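Votwood sets aside money for a second kitchen robot

Thursday, April 24, 2025

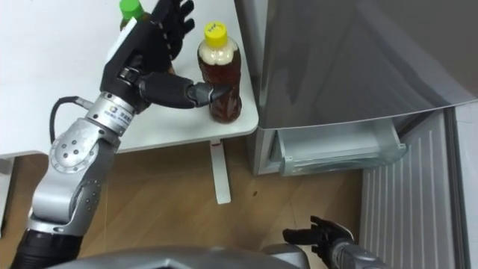 Asger Snorradóttir would have liked the decision in January, when the question first came up, and told the meeting so, adding that a second robot is only worth having if the hands are budgeted for separately and the money for them is left alone until they need replacing.

That remark set the tone for a long and good-natured planning evening at the Votwood test kitchen in Stultby, where the house has spent the winter teaching its two-armed robot the sort of fetching and putting away that most of us do without a thought, bottles and refrigerator doors very much included. The coffee ran out well before the agenda did, but by the end there was a plan on paper and plenty of handshakes to go with it!

Under the plan, Votwood will buy one more robot of the same two-armed kind before the end of the year. Leasing was looked at too, and Bent Bech had gone to the trouble of working out both options side by side (his sheets were still being passed around during the break). The lease looked gentler in the first year, but it left repairs to the hands outside the agreement, and the hands are where most of the wear has been. Buying won the day after a fair bit of back and forth.

The wish list that came along with the robot got a trim. A spare pair of hands stays in, as do replacement cables and a second charging point by the back wall. A new refrigerator does not, and neither does the taller worktable that Bjarke Damgaard has been hoping for. He took it kindly and asked that the table be put at the top of next year's list, which it was.

Then there is the matter of time. The current robot was booked for 385 hours of kitchen practice over the winter and got 344 of them, the rest going to repairs and to waiting for parts. Ívar Thygesen has asked that the new machine be booked for 400 hours in its first season, with the repair days written into the calendar from the start so that the practice teams aren't left standing about with their sleeves rolled up.

Quotes are now being gathered, with Norito asked to price the robot and Chareonsuk the spare parts and cables. Both have been asked to answer before summer, and the figures will be read out at the next open evening in Stultby. Anyone who uses the kitchen is warmly welcome to come along, and suggestions for the parts list can be left with Bent until then.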